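Section 5. Fitting the Ravham Gutter Guard to an Existing Roof Edge

Read this whole section before you go up the ladder. It covers asphalt shingle and standing seam metal roofs with a K-style gutter already in place. For tile and slate, go to Section 7. For new gutters, fit the Ullodine hangers first (Section 4) and then come back.

What you need

Guard panels, end caps, the bag of hex head screws, a nut driver, tin snips, a chalk line, a garden hose, and gloves. The panel edges are sharp after cutting. An extension ladder with a standoff is strongly preferred, as a ladder leaned on the gutter will bend it.

CAUTION: Do not work on a wet roof or in wind. Find the overhead service line to the house before you raise the ladder and stay well away from it.

5.1 Preparing the gutter

1. Clear the gutter by hand and flush it with the hose. Water should run freely out of the downspout. If it backs up, clear the downspout now. You will not be able to reach it easily once the panels are on.

2. Check each hanger. Any that moves when you pull down on it must be refastened into solid wood. If the screw turns without biting, the fascia board behind it is rotten and the board has to be replaced before you go on.

3. Check the slope. The gutter should fall toward the downspout along its whole length. Standing water after flushing means a low spot. Raise the nearest hanger and flush again.

4. Wipe the front lip clean and let it dry. The foam strip on the panel will not seal against grit.

Note: Gutters with old sealant at the joints should be scraped and resealed with Kodikara gutter sealant. Allow 18 hours before running water over it.

5.2 Fitting the panels

5. Start at the end farthest from the downspout. Lift the first row of shingles gently with a flat hand. In cold weather shingles crack, so wait for a warm afternoon if you can.

6. Slide the back edge of the panel under the shingles and over the drip edge. It must not go under the roofing felt. If your roof has no drip edge, stop and see Section 3.

7. Lower the front edge onto the gutter lip. The panel should tip slightly toward the front. A panel that tips back toward the house will send water behind the gutter.

8. Drive 2 screws through the front edge into the lip, one near each end. Stop when the foam is lightly squeezed. Overtightening buckles the panel between screws and leaves gaps that leaves will find.

9. Set the next panel so it overlaps the first by the width of the molded rib. Continue to the corner.

10. At an inside corner, cut both panels to 45 degrees and cover the joint with the corner piece. Valleys carry a lot of water into these corners, so fit the splash plate as well.

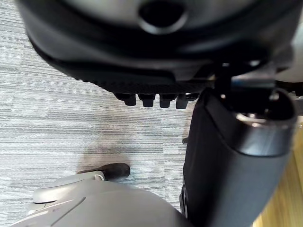
11. Cut the last panel to length and fit the end cap. File the cut edge smooth. On painted panels, touch up the bare metal with the pen supplied.

CAUTION: On standing seam roofs, never drive a screw through the roof panel to hold the guard. Use the Ustska seam clamps listed in the parts table. A screw hole in the flat of the panel will leak, and it may affect the roof warranty.

5.3 Testing

12. Run the hose on the roof well above the guard — not straight at it — and move slowly along the eave. Water should pass through the panel and come out at the downspout. If it sheets over the front, check the tilt of that panel and look for dirt or factory oil on the surface. A wash with dish soap and water removes the oil.

Note: One carton of panels covers 126 feet of gutter. A carton of screws holds 600. Buy one extra panel if the house has more than one inside corner.

5.4 Upkeep

Brush the panels off in October, after most of the leaves are down, and again in spring. Pine needles lie flat and need a stiffer brush. Do not use a pressure washer — it drives grit into the openings and can lift the shingles.

Comments

gutterdad: Step 6 saved me. The last crew put ours under the felt and we had a wet soffit all winter.

M. in Ohio: Does the overlap go with the slope or against it? The manual doesn't say.

shinglesaver: With it. The higher panel goes on top of the lower one, same as flashing. If you start at the far end like it says, slip each new one under the last.

porchlight: Corner pieces were missing from my carton but the store had them loose. Dish soap worked on the oil.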